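Long films get a bad press, and I'd like to stick up for one. Urkine runs for 194 minutes, and when I saw it at the Flusham in May I'd have happily sat through another hour!

Asanka Khondokar's film follows a ferry pilot called Khan who takes one last job up a river he swore he'd never see again. You could write the plot on a bus ticket. What fills the time is waiting: for the tide, for a part to arrive, for his daughter to answer the phone (she does, eventually, and I was in bits). There's a scene of 15 minutes with hardly a word in it, just two men mending a pump, and I could feel the whole row leaning forward.

A friend told me it needed a good trim. I love her dearly, but no. Take out the pump and the quarrel later on means nothing, you'd simply have two people shouting on a boat.

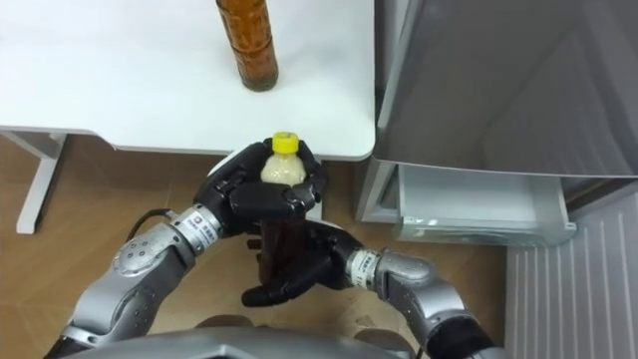 I'd say the same of Ullora, her first film, which I've now watched 3 times and which gets slower and lovelier each time round. Khondokar trusts us to look at a face until it changes. So many thrillers cut away the moment somebody has finished speaking, and I come out feeling I've been shown 1000 things and met no one. Go and see Urkine while it's still on a big screen, and have a proper meal first.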